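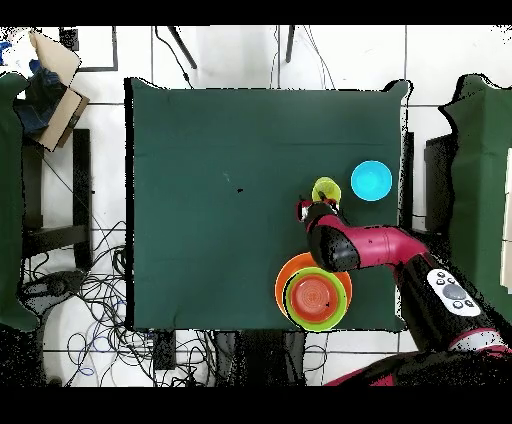 Waiting period (dental coverage)

Home | Articles | Health costs | Glossary | Contact

Print this page | E-mail this page

A waiting period is the stretch of time after you sign up for a dental plan when it won't pay for certain kinds of work. You're paying your premiums the whole while, and yes, that stings. I got caught by one myself in July, with a back molar and a bill for $457, so I've read more plan booklets than I ever wanted to.

How it works

Most plans I've looked at sort treatment into 3 groups. Cleanings and checkups are usually covered from day one. Fillings often come next, after a few months, and crowns, bridges and dentures tend to sit at the far end — a year is common. The clock normally starts on the date the plan takes effect, so the day you mailed the form doesn't count (I had that wrong!).

Waivers

Some insurers will drop the wait if you had similar coverage right before. Ask for a letter from the old plan showing the start and end dates, and watch for gaps. My old plan, Prumura, sent mine in a week, and Trarik took it without a fuss, but only for fillings. The crown was still on me.
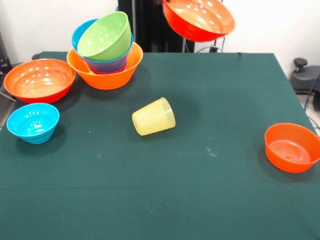 Roya Asadi wrote in to say that her discount card had no waiting period at all, and that she paid $211 for a filling the same week she joined. She's right, and I should have mentioned it. A discount card isn't insurance, though — you pay the dentist yourself, at a lower rate, and you need to pick an office that takes the card.

Related articles
Annual maximum
Missing tooth clause
Discount dental cards
Pre-treatment estimate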